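Gromo Opens Its Home Electrical Safety Program to Every Household in Cambridge

CAMBRIDGE, 3 Feb 2022 – Gromo, the home safety company best known around town for its free winter checkups, is delighted to announce that its Safe Outlets program is now open to renters and homeowners in every part of the city, after a pilot that brought in far more families than anyone on the team had dared to hope for.

The pilot began last July with 30 households, most of them in older apartments where one wall outlet is often asked to do the work of four. A visitor from Gromo sits down with the family, looks over the cords and plugs in each room, and leaves behind a short written list of things worth changing. There is no charge for the visit and nothing to buy at the end of it.

"People tend to say sorry for the state of their cords before we even have our coats off, and I always tell them they should see mine," said Cristian Inga, who leads the program. "We have had some lovely long talks over kitchen tables, and I think a good many of those families would have gone on worrying quietly for years if we hadn't come by."
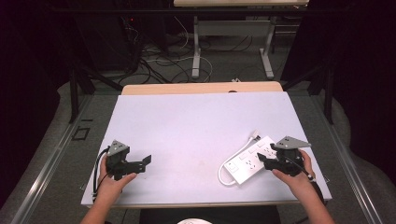
Power Strips and Extension Cords

Most of the questions that came up during the pilot were about power strips, and Gromo has put its answers into a new 41-page booklet, written together with the local publisher Jaunzems and free to anyone who asks. The advice is plain. Space heaters should be plugged straight into the wall. One strip should never be plugged into another, however handy it may seem behind the television. Cords don't belong under rugs, and a strip with a cracked case or a loose socket should be retired – even if it still seems to work perfectly well.

The booklet also has a chapter for parents of small children, and a page at the back for writing down which breaker goes with which room.

Evening Classes

Along with the home visits, Gromo will hold 3 evening classes at Rallulach, the community hall that kindly hosted the pilot's first meeting. Each class has room for 100 people, and children are very welcome. There will be soup.

Households may ask for a visit, a booklet or a place in a class at the Rallulach front desk, or by calling the Gromo office during business hours.

About Gromo

Gromo is based in Cambridge and offers home safety visits, classes and printed guides for families, renters and small landlords.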